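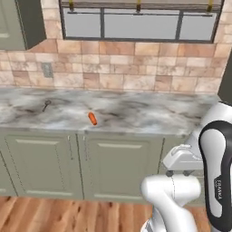
Kitchen automation at Kamby: progress report to the Tully fund
8/17/26

Hello Arne, and thanks for being so patient with us! Lots to tell you since the last report, most of it good, and one bit that I'd like your view on.

Where we've got to

As you know, we do all our trying-out in the simulated kitchen before the arm goes anywhere near the staff kitchen in Trurnuvden. In July we finished the first 1000 simulated runs of the clearing-up job — small things left on the worktop, the odd spoon, bits of veg, that sort of thing. The arm finished 86 per cent of them without help. I'd hoped for a bit more, but spoons are a pain (thin handles, flat on the marble) and they account for most of the misses. Rovow have sent us new grip settings, and we're putting those through now.

The second job is the tall cupboards and the fridge, and we're a good way behind on that one. Reaching the worktop is easy enough. Turning to the cabinets and working next to an open fridge takes far more care, and we've had to slow the arm right down.

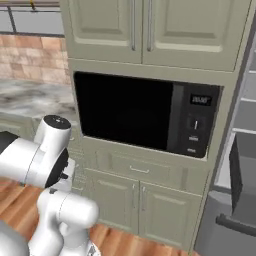 What it means for the kitchen team

I've spent a lot of time with the 4 people who'll be working beside it, and I'm glad I did. Clodagh Kinsella runs the early shift and she was pretty blunt with me — if the arm does the clearing, who decides when a job is finished? Fair point! We've agreed that the shift lead does, and that she can stop the arm whenever she likes and doesn't have to fill in a form afterwards.

Their hours stay as they are. The time saved goes into prep and the lunch service, where they've been stretched for ages. Between them they've now done 163 hours of training, all paid, and two of them want to learn to set up the jobs themselves. I'd love to say yes, but there's no money for it in the current budget.

What I need from you

Could we move what's left of the travel money over to training? It would cover almost all of the extra course. The cupboard work will need another month too, at no added cost to the fund. Give me a ring if you'd like to talk either of those through.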